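Sarkbridge Home Help -- Furniture and Finishes

Butcher block table in a shared craft room: oil it, varnish it, or give up?

Posted by Mariama Yakubu

I have somehow become the person in charge of a table. It belongs to our neighborhood craft room, it has a wood top made of glued strips, and it gets used by people who think a coaster is a kind of ride at the fair.

When we got it (secondhand, from a cafe that was closing) somebody rubbed it with a mystery oil out of an unmarked jar. That was in February. It looked wonderful for maybe a month. Then it went sort of thirsty looking in the middle, and now water soaks right in where the watercolor people sit. The edges are still fine, as nobody sits at a corner by choice.

I have asked for advice in person and received the following. One man told me to put polyurethane on it and never think about it again. A woman who does bookbinding told me that if I put polyurethane on it she would stop coming. My sister told me to buy a tablecloth.

What I want to know:

Can I put a varnish over old oil if I don't know what the oil was?

If I stick with oil, how often am I going to be doing this for the rest of my natural life?

And is there any point in sanding first? I own a small sander. I have used it once, on a door, and the door has never forgiven me.

We do glue, paint, some light cutting on mats, and one potluck a year. No raw chicken, as far as I know.
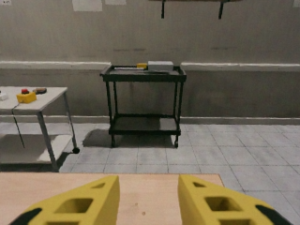 Storage is the other half of my problem, and I may as well ask while I'm here. Everything that could go somewhere else ends up on the wood, because wood is where people put things. A black two-tier cart like the one out on the tile floor there would take the paint jars and the water cups, and then maybe half my rings and blotches would stop happening in the first place. But I have been told by one of our members that carts "drift." Has anyone found a cart that people will use, or do they all turn into a place to keep one dead glue gun and a sweater?

Thanks in advance. I can get the room to myself for 2 evenings in a row, but not more than that without a fight.

Gifty Ackah

I refinish tables for money, though not for much of it, so take this for what it's worth.

Varnish over unknown oil: you can, but you have to find out whether the oil ever cured. Put a paper towel on the wood, set something heavy on it, and leave it overnight. If the towel comes up with a greasy patch, what you have is mineral oil or something close to it, and varnish will sit on top of that like a hat. It'll peel. You'd need to wipe the whole thing down with mineral spirits, more than once, and then sand, and even then I wouldn't sign my name to it.

If the towel comes up clean, it was probably linseed or tung and you have a choice.

My own choice would be hardwax oil. It costs more than you want it to. It also goes on with a rag, it can be patched in one spot without redoing the whole top, and it doesn't look like a bowling lane. The patching is what matters in your case. With polyurethane, the first person who drags a metal ruler across it gives you a scratch you'll be looking at until the next full strip and sand.

Your schedule would go like this. First evening, sand. Start at 80 if it's in bad shape and 120 if it isn't, and finish at 150. Do not go finer than that, I know it feels nice, but the oil needs something to hold on to. Go with the strips, not across them. Vacuum, then wipe with a barely damp cloth and go home. Second evening, one thin coat. Thinner than that. Whatever you think is thin, wipe half of it off again. Then you do need one more coat later on, which takes 40 minutes, and surely they can let you have 40 minutes.
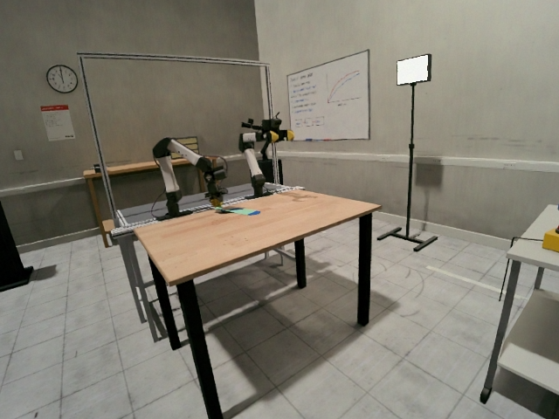 After that, keep water off it for a week or so and keep the potluck off it for longer. Check the can, because they vary, and some of them are optimistic. As for how often, a room like yours will want the middle freshened up once a year and the edges pretty much never. You'll know it's time when a drop of water stops beading and goes flat.

Don't skip the underside. Everybody does, and then one face takes up damp and the other doesn't, and you get a table with a slight smile. One coat underneath is plenty. It doesn't have to be pretty under there.

One more thing -- linseed rags can catch fire on their own if you ball them up in the trash. Hardwax oil rags too, most brands. Lay them flat outside until they're stiff. I have seen what happens to a garage and I'd like you to keep your craft room.

I have no opinions on carts.

atik_and_daughter

I have opinions on carts.

We ran a sewing room with wheeled carts for around 8 years, and yes, they drift. The trick is to buy the kind with locks on the wheels and then lock them. I realize that sounds stupid. It took us a good long while to think of it. Lower shelf for heavy stuff, upper shelf for whatever people reach for, and leave some empty space up top or they'll go right back to using the table.

On the table I disagree with Gifty a little. For a room full of strangers I'd go plain water-based poly, satin, three coats, and let the bookbinder leave. She won't leave. They never do. But Gifty is right about the greasy towel test, so do that before you listen to me.

Also, before you sand, look hard at what's a stain and what's just the tree. My brother-in-law Haler spent a whole evening trying to sand out a knot. He got a very nice shallow bowl.

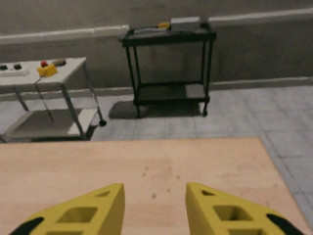 Knots or spots in a pale wood top. Leave them alone.

Mariama Yakubu

Did the towel test. Greasy. So greasy I could read the newspaper through it. I guess that settles the varnish question and also what was in the jar.

Mineral spirits it is. The bookbinder is thrilled, and has offered to supervise.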